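Descaling and re-sealing an unvented hot water heater inlet strainer

Applies to: Rirkar 2000 series inlet control groups, and the Gokness units built on the same body. 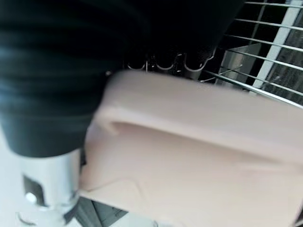 The strainer sits in the cold inlet group, upstream of the pressure reducing cartridge. In hard water areas it collects scale, pipe swarf and flakes of old jointing compound. The first symptom is usually a drop in flow at the hot taps while the cold taps, if fed from before the group, run as normal. If hot and cold have both dropped, check the incoming stop valve and the supply pressure before taking anything apart.

This page covers the strainer and its cover seal only. Work on the expansion valve, the temperature and pressure relief valve or the discharge pipework should be left to a person qualified for unvented systems. Do not cap, plug or adjust either valve while carrying out the steps below.

What you need

Adjustable spanner or a 43 mm flat spanner
Small nylon brush (an old toothbrush will do)
Shallow tray and two dry cloths
White vinegar or a citric acid descaler
Replacement cover seal
Silicone grease marked as suitable for drinking water

The seal is sold separately by Kermani and as part of the Ekeris service pack. The pack also contains a new strainer mesh. Check the groove before ordering, as early bodies take a flat washer and later ones an O-ring. The two do not interchange, even though the cover thread is the same.

Isolating the supply

1. Switch off the immersion heater at its isolator, and turn off the boiler or set its hot water programme to off. Leave both off until the cylinder has been confirmed full at the end of the job.

2. Close the stop valve feeding the inlet group. Quarter-turn valves are closed when the lever lies across the pipe.

3. Open the lowest hot tap in the house and let it run until it stops. An unvented cylinder does not empty when this is done. It only loses pressure.

4. Leave that tap open.

If the tap keeps running after several minutes, the stop valve is passing. Close the main stop valve instead and try again. Do not loosen the cover until the flow has stopped.

Removing the strainer

5. Put the tray under the group. A cupful of water will come out of the body.

6. Wrap a layer of cloth around the cover flats and turn the cover anticlockwise. Hold the body with your other hand so that the load is not passed to the compression joints on either side.

7. Draw the mesh out in line with the body. On the older pattern it stays behind in the cover and has to be eased out with a fingernail. Avoid screwdrivers, which mark the seat.

8. Lift out the old seal and wipe the groove.

Cleaning

Rinse the mesh under a tap from the outside in. If it is still grey or crusted, stand it in vinegar for 2 hours, then brush it and rinse again. Hold it up to the light. Any tear, or any section where the openings are uneven, means the mesh should be replaced.

Do not pour descaler into the body. It will reach the cartridge and attack the grease on the piston.

Refitting

9. Smear a thin film of silicone grease on the new seal and seat it without twisting.

10. Insert the mesh, closed end first.

11. Run the cover on by hand until it meets the seal, then nip it up by an eighth of a turn.

12. Open the stop valve slowly and watch the cover joint. When the open hot tap runs without spitting, close it.

13. Dry the body and check it again after an hour. If it weeps, close the supply, release the pressure as before and inspect the seal for grit. Further tightening will distort the seal.

14. Restore the boiler programme and the immersion heater.

Repeat the job every 2 years. April suits most households, once the heating demand has dropped.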